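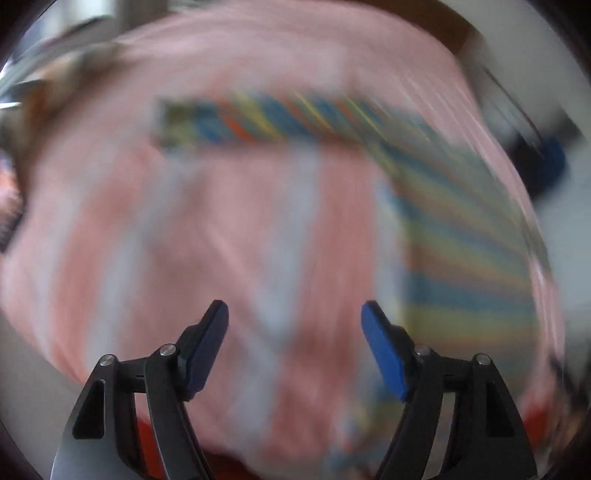

Frequently asked questions about getting your house tidied by us

Zirau Home Tidying, serving Lindsay and most of Grirkaslow
Last updated 21 December 2024

What do you do, exactly?

We come to your home and put things away. If they don't have an "away," we help you pick one. We also pack kitchens for moves, unpack them at the other end, and sort closets, pantries, garages and the drawer with the batteries in it.

Are you a cleaning service?

No. We will wipe a shelf before we put forty mugs back on it, as we have some self-respect, but we don't do floors, windows or ovens. If you need those done, book your cleaner for the day after us. They will be able to find the floor.

Should I tidy up before you come?

Please don't. People do it anyway, usually the night before, usually by moving everything into one bedroom and closing the door. We then spend the first hour of your paid session opening that door and carrying it all back out.

How long does a kitchen take?

A small one takes a morning. A big one takes a day, and a kitchen belonging to someone who bakes takes a day and a phone call home to say we'll be late. Baking pans nest beautifully with other baking pans made by the same company in the same year. Yours weren't.

Will you make me throw things out?

We can't make you do anything. Aldo Cocco, who started this business, once spent an afternoon trying to talk his own mother out of a fondue set, and she now has two. We'll ask whether you use a thing, you'll say yes, and we'll find it a spot on a high shelf.

What we will ask you to get rid of: lids with no container, spices that smell like cardboard, and anything leaking.

What happens to the stuff I do get rid of?

We take up to 20 standard bags or boxes per visit to the donation center or the dump, included in the price. After that it's a second trip and we charge for it. Paint, propane and old car batteries stay with you. The county has a drop-off for those in July, and it will be on the notice board at the library a few weeks ahead.

Do I need to buy bins first?

Stop. Put the bins down. Half the clutter we haul away is bins that somebody bought to solve clutter. Measure the shelf after it has been sorted, then go shopping. We carry a stack of plain ones and you can buy those off us at what we paid, or use shoeboxes, which work fine in a drawer.

Do you label everything?

We label what's behind a door or inside something you can't see through. We don't label the toaster. If you want the pretty hand-lettered kind, you'll have to do those yourself, because our handwriting was tested on a customer in Orkia and the "flour" jar was read as "floor" for a year.

How do you pack glasses and dishes?

Plates go in on edge, like records, with paper between each one and a crumpled layer under and over. Glasses go upright, stuffed as well as wrapped, with the heavy ones at the bottom. Nothing goes in the box with the glasses "just to fill it up," and that includes the cast-iron pan you're holding out to us.

Pick the box up an inch and give it a gentle shake. If it clinks, it gets opened again.

Can I keep newspaper for wrapping?

You can, and then you can wash every dish you own when you arrive. We use blank packing paper. Save the newspaper for the outside of things that don't mind, such as flowerpots and your toolbox.

What should be in the box we open first?

Kettle, mugs, a knife, a roll of toilet paper, soap, phone chargers, a lamp and whatever your dog sleeps on. Write FIRST on all four sides and keep it in your own car. Do not let the truck have it.

Can the kids stay home while you work?

Sure. They tend to be useful for about as long as it takes to find a toy they forgot they owned, and then we've lost them. If you want a child's room thinned out, it's up to you whether they're present. We've seen it go both ways and we stay neutral.

And my husband?

Same answer.

What about pets?

Cats will sit in the boxes. We check before taping. Dogs are welcome but should be somewhere else when we're carrying things down the stairs.

What does it cost?

An hour is $30 per person, and we nearly always come as a pair. There's a three-hour minimum. Whole-house moves are quoted after a visit; the biggest one so far came to a bit over $3000, and that included a barn.

I got an invoice with a number on it that looks like a price. Do I owe you $1273?

No. Every so often someone sees "1273" at the top of the page and calls us in a state. It's the invoice number. The amount you owe is at the bottom, next to the word "Total." We keep meaning to put a # in front of it.

Do you guarantee it will stay tidy?

We guarantee that everything will have a place when we leave. After that it's between you and the place. A lot of people book us for a couple of hours twice a year, and those visits are quick - mostly it's the front hall and the mail.

I can't find my can opener. Where did you put it?

Top drawer, left of the stove. If it isn't there, try the sink. If it isn't there either, someone in your house has been opening cans in another room and we can't help you.

Do you do garages in winter?

Yes, if there's room to drag things out onto the driveway and it isn't snowing on them. Otherwise we'd suggest waiting. A garage needs to be emptied to be sorted, and your neighbors will enjoy it more in good weather.

How do I book?

Call or use the form on the contact page. Tell us which rooms, how many stairs, and where we can park. Photos help, including the bad ones. Especially the closet you were going to leave out.

Shared 30 times
4 comments

pantry_denise
Can confirm on the bins. I had eleven. They took nine of them away and I haven't missed one yet.

Walt in Lindsay
The can opener was in the sink.

MarcyT
Do you do sheds? Asking for the shed.

Zirau Home Tidying
Hi Marcy, we do sheds. Please evict any wasps before we arrive.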